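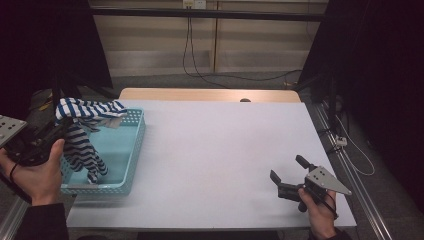

Striped cloth and a plastic basket on a white tabletop.

Clerk to the Neighbourhood Forums (part-time)
Brorside Town Council

Brorside Town Council wishes to appoint a clerk to serve its four neighbourhood forums: Orberg, Kushnir, Ikora and Brorside Centre. The post is part-time and permanent, and reports to the Head of Democratic Services, Vesna Dervishi.

The forums are advisory bodies. They comment on planning applications, licensing and the street works programme, and each may award small grants of up to 700 pounds per project. The clerk does not vote and does not advise members on how to vote.

Duties
Preparing and publishing agendas at least 3 clear days before each meeting.
Attending evening meetings, which begin at 7 pm, and taking minutes.
Recording declarations of interest and keeping the register up to date.
Checking that motions fall within the forum's terms of reference.
Passing resolutions to the relevant council department and logging replies.
Processing grant claims against receipts.

Requirements
Experience of minuting formal meetings is essential. Applicants should be able to read standing orders and apply them consistently, including when a ruling is disputed. A qualification in local administration is desirable. The post is politically restricted, and the holder may not stand for election to the council or to any forum.

Pay and hours
The monthly salary is 975 pounds before deductions. Hours are averaged over the year, with fewer in August. Time worked after 6 pm is included in the salary.

How to apply
Application forms and the forums' terms of reference are available from the Democratic Services desk at the Town Hall. CVs without a form will not be considered. Interviews will be held in September and include a short minute-taking exercise.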